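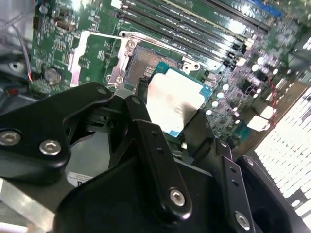

HATAU COMPUTER BUILDERS' CLUB
Minutes of the regular meeting, 26/10/2004
Held in the back room at the Ukgate Library

Chair: Mitsuko Hattori
Minutes: Aoi Ishida
Also present: Takeshi Ichikawa, Isamu Morikawa, Toshiko Kuroda, and the new people from the sign-up sheet (welcome, all of you!)

1. Opening

Mitsuko opened the meeting and asked everyone to find a seat near an outlet if they had brought a machine. The new folding tables are so much better than the old ones, and several people said so. Long enough for two open cases side by side, with room left over for a tray of screws.

2. Minutes of the September meeting

Approved with one correction. The power supply that Isamu tested was the one from the Zedeck tower, and the one from the Amano desktop is still waiting its turn. Aoi will fix the copy in the binder.

3. Library build project

Takeshi reported. We have promised the library 6 working computers for the homework corner, and 3 are finished, installed and in use. He visited after school let out and every seat was taken, with kids waiting. There was applause for this, and well deserved.

The remaining machines are at different stages. One has its board in the case but no drive. One is waiting for a processor and cooler. The last is still parts in a box, and Takeshi would love for a new member to take it from box to boot with someone experienced sitting alongside. Two hands went up before he finished the sentence. He will talk to both of them and they may end up sharing it.

Toshiko asked whether the library wants sound on these machines. Takeshi said headphones only, and the librarian was very firm about that.

4. Bench talk: seating a processor

This was the main item of the evening and Toshiko did a wonderful job. She has been asked for this talk more than any other, and she took her time over it. Her notes, as best Aoi could get them down:

Board flat on the table, on the antistatic bag's cardboard or a foam sheet, before it goes anywhere near the case. Strap on and clipped.

Find the load lever beside the socket. Press down a little, ease it outward past its catch, then let it rise under control. Don't let it spring. Open the metal retention frame after it.

Look at the contacts in the socket with a good light coming in low from one side. They should all catch the light in the same way. If a patch looks dull or crooked, stop and get a second pair of eyes. No fingers in there, no cloth, no blowing on it.

Hold the processor by its edges, metal side up. Match the corner mark and the notches to the socket first, while you are still above it. Toshiko spent a good while on this step and said it is where all the care belongs. Come straight down. No sliding, no rocking to see whether it has settled.

Let go. Its own weight is all it needs. Close the frame, bring the lever down, and tuck it back under its catch. The lever takes a firm push the first time, and there may be a creak that makes your stomach drop. Perfectly normal.

Isamu added that this is different from the older boards some of us have at home, where the pins are on the processor and the lever works on its own with no frame over the top. Same rule about force, though — none at all on the processor. Toshiko agreed and showed an old one next to the new one so people could see the difference. They were passed along the table on a tray, which was a smart idea, and came back in good order.

Questions from the floor:

How clean does the metal top need to be before the cooler goes on? Clean enough that you would notice a fingerprint. Lint-free cloth and a little isopropyl alcohol, then leave it to dry fully.

How much paste? Toshiko uses a dab in the middle the size of a grain of rice. Isamu prefers to spread his thin with an old phone card. This went on for a while and was great fun. Mitsuko moved us along without a ruling.

Can you put the memory in first? You can, but Toshiko likes to leave the slots empty until the cooler is on, so there is more room for knuckles. Push until both end tabs click up by themselves.

Several people then had a go on the practice board. Mitsuko, who has chaired this club for years and had never once seated a processor herself, did it with everyone leaning in, and got a cheer. Toshiko is willing to run the talk again in the new year for anyone who missed it.

5. Tools and supplies

Isamu went through the tool chest. We are in good shape for screwdrivers. We need:

wrist straps, 12, so that each bench spot has its own
thermal paste, the small tubes
zip ties, mixed lengths
a magnifier on a stand (see below)

On the magnifier, Takeshi has used one at work and could not say enough good things about it. Looking over the socket contacts tonight with a hand lens and a flashlight worked, but it took two people. Agreed to buy one if it can be had secondhand. Isamu to look. He also asks that whoever borrowed the long-nosed pliers please bring them back, no hard feelings.

The labeled drawers Aoi put together for case screws, drive screws and standoffs are a hit. Please keep standoffs out of the drive screw drawer. They are small and sneaky.

6. Donations

Received since last time: a box of ribbon cables, two keyboards, a monitor with a good clear picture, and an Amano case in beautiful condition with all its drive covers. Thank you notes have gone out. We turned down a printer.

Toshiko asked that donated boards go straight into antistatic bags when they come through the door, with a slip saying where they came from and whether anyone has powered them on. Agreed. Slips will be kept in the lid of the parts box.

7. Open repair evening

Last month's brought in 8 machines from the neighborhood, and all but one went home running. The exception has a failed drive and its owner is thinking it over. Mitsuko said the mood in the room was lovely, and that people stayed to watch even after their own computers were done. We would like to do this again before the holidays. Aoi will ask the library for dates and make the flyer — larger type this time.

8. Any other business

A reminder about drinks. Cups stay on the windowsill, lids or no lids.

One of the new members asked whether there is a reading list. There isn't, and there should be! Takeshi and Toshiko will each write down a few titles and Aoi will put them on the web page.

To do

Takeshi: pair up new members for the boxed machine; find a cooler for the fifth build
Isamu: straps, paste, zip ties; magnifier prices
Toshiko: one-page handout from the bench talk; reading list
Aoi: binder correction, library dates, flyer, web page
Mitsuko: thank the library for the tables

Next meeting: same room, same time. Isamu will talk about cable routing and has asked for the messiest case anyone can bring.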